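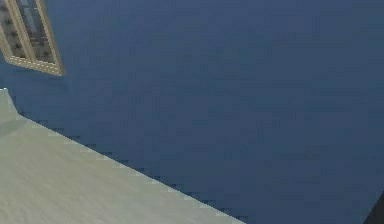
Figure 4.1 Simulated room: wall, part of a window, and a pale surface.

Chapter 4
Testing in Simulation

Good practice calls for a robot to be tested in simulation before it is tested near people. The Brelleo rules used in this book require 40 passed runs in each room. A run that ends early counts as failed and stays in the log.

Record the room file, the start position, and the software version for every run. Do not change the room partway through a set. If a chair is moved, start the set again.
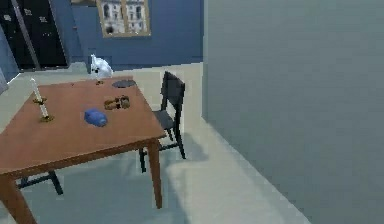
Figure 4.2 Dining table with candles and other objects, and a black chair at its side.

Section 4.1 covers the room file. Section 4.2 covers the log and how long to keep it.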